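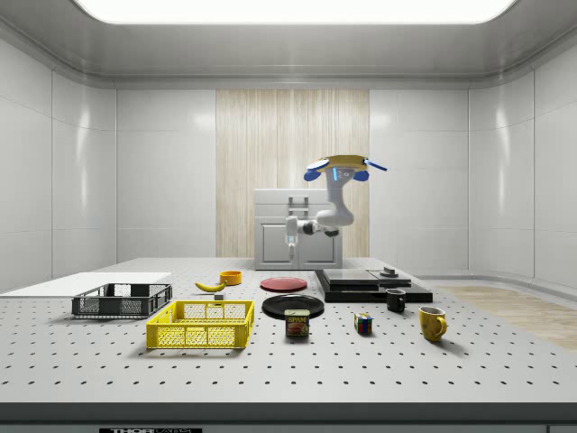
Florkholm Saints Calendar, plain-text edition
README, last touched 2020-05-09

A day-by-day file of saints, feasts and fasts, typed up from the parish booklets once printed by Morelska. The booklets were stapled by optimists, so a few pages reached us in the wrong order and one reached us as a bookmark.

What's in the folder

calendar.txt: one line per commemoration, fields separated by tabs
lives/: short lives of the prophets, martyrs and monastics, 45 in all
names.txt: variant spellings, a longer file than anyone wanted
fasts.txt: fasting rules as the booklets give them, contradictions included

Fields in calendar.txt

The 7 columns are month, day, name, rank, tone, source booklet and note. Dates follow the old calendar. If you're on the new one, add thirteen days and please don't write to us about it. Moveable feasts are kept at the bottom of the file, counted from Pascha.
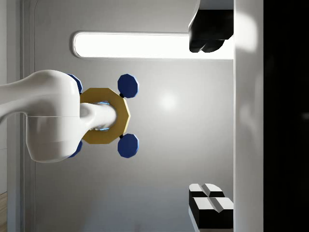
Rank uses the booklet's own words, so "great," "greater" and "rather great" are all valid values. We thought about tidying these up and lost our nerve. Where the tone is blank, the booklet was blank too.

Spelling

Names were checked against the Pugh index, a sturdy piece of work with firm views on the letter K. Where Pugh and Morelska disagree, the Morelska spelling stays in calendar.txt and the other goes in names.txt. Habakkuk has his own section.

Known problems

June is thin. The booklet for that month had 2 pages stuck together, and the steam kettle was not a success.
Several martyrs share a name, a city and a day. They may be the same martyr.
The life of Elisha stops before the bears. We're looking for another copy.
Clelero, the program used to sort the file, treats "St" as a surname. Most of these have been fixed by hand.

Use

Copy it, print it, read it aloud at breakfast. Please keep the source column if you pass the file along. Corrections are welcome, preferably with a page number and in a forgiving spirit.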